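## Chapter 12: Plating and Portion Placement

The preceding chapter dealt with cutting and portion weight. This one covers the transfer of a single portion from the work surface to the plate, a step usually left out of written procedures and learned by watching. The terms follow Rozīte's usage: the *well* is the flat inner area of a plate, the *rim* the raised ring surrounding it, and the *offset* the distance between the portion and the nearest point of the rim. 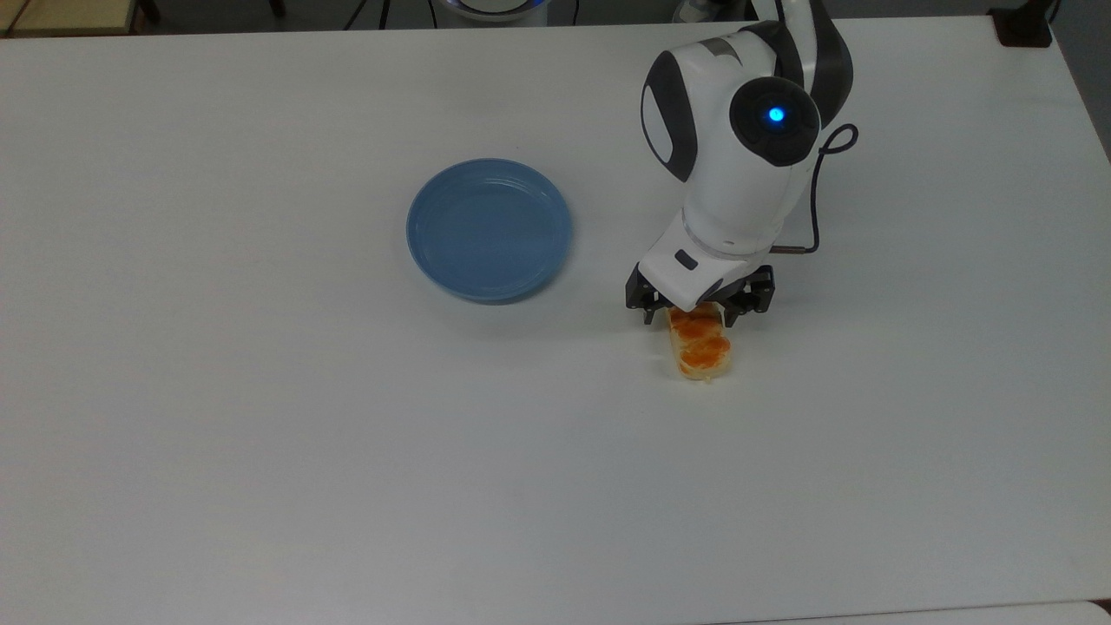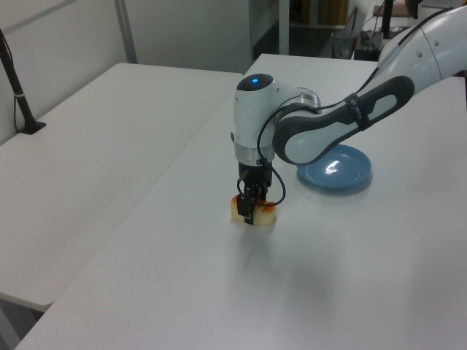
A plain, light-coloured surface is preferred for the exercises, as crumbs and sauce marks show up readily against it. Grip a soft portion on two opposite faces, as low as practicable, and lift vertically before moving sideways. Dragging leaves a smear and may round off the bottom edges. Seasoned faces should be kept clear of the grip where the shape of the portion allows.

Section 12.1 sets out plate selection by rim height. Section 12.2 treats offset and centring, with the Aaltonen table reproduced in full. Exercises begin on page 591 and require one shallow plate, a ruler and 17 portions of uniform size.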